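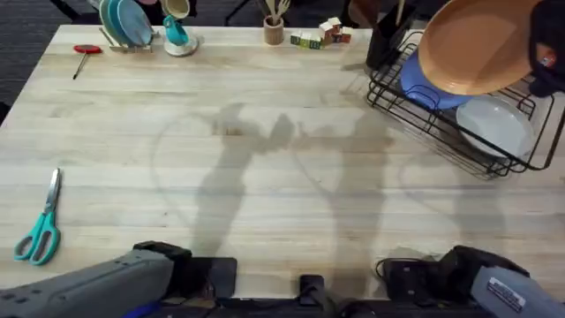
A reader wrote in after the last post to ask why the second-hand route had been ruled out so quickly, when a used pair of arms can be had for under half the new price and the tasks are only dishes and blocks. It is a fair question and my reply by email was too short, so the longer version follows.

The used pair I looked at was offered by Vendico. The arms themselves were priced well. The controllers were one generation back, which meant the current Zilavo software would drive them only through a compatibility layer, and that layer drops the loop rate. For slow picking it would not matter. For both grippers working on one plate it does, and two-handed work is the reason for having two arms at all. Vendico also quoted without gripper cables. The cable flexes every time the wrist turns and I treat it as a consumable, so I would have had to buy a set on day one anyway.

The budget, as it stood on Thu 4 February, had five lines.

Arms and controllers, one pair, by far the largest line. I had two quotes, from Lesta and from Zilavo. They differed by less than the cost of delivery. Lesta included mounting hardware and Zilavo did not.

Grippers, one pair plus one spare. The spare was cut in the first round and put back in the second. A gripper out for repair stops both arms, and the repair time quoted to me was 28 days.

Table and fixings. I had allowed £195 for this and overspent. A solid wooden top takes clamps without complaint, but it wants a stiff frame under it, and the frame cost more than the top. If you are planning one of these, price the frame first.

Fixed camera, mount and lighting. The camera was straightforward. The lighting needed more money than I gave it. A wire dish rack throws a fine mesh of shadow over the wood, and the arms throw large ones right into the middle of the work area. A single strong source makes both worse. Two diffuse panels are on the July list.

Props. Plates, cups, two dish racks, wooden utensils in a holder, lettered blocks, scissors. This line was the smallest and took the most time to argue for on paper, as it reads like a kitchen shop receipt. I would still keep it separate from consumables. Props get replaced like for like, and if you buy a slightly different blue plate halfway through a set of runs you have changed the task. Buy two of each at the start.

The total without the arms and controllers came to £2452 including VAT. I had expected roughly two thirds of that. Most of the difference was the frame and the spare gripper.

Some items I left out of the plan altogether and had to find money for later: a power strip with a proper switch within reach, cable sleeving, a label printer, and storage boxes for whatever is not on the table. None of them is expensive. Each one needed its own order and its own delivery charge.

Ogura offers a lease on a comparable pair, and two people have since asked about it. I ran the figures over three years. The lease works out dearer than buying if the arms are used most weeks, and cheaper if the work stops inside the first year. It covers the controllers and excludes the grippers, so the spare gripper line stays in either case. The contract also asks for the arms to be returned on the original base plates. Mine have been drilled to suit the table, which would have been a chargeable alteration.

On the reader's original point, I would buy used for a single arm. The loop rate matters less, one cable is easier to replace than two, and a single controller can be swapped later without having to match it to anything. Ask the seller for running hours, the firmware version and the serial numbers in writing before paying a deposit.

The lighting quotes are due back next week. I will add them to the spreadsheet and repost it with the frame cost corrected.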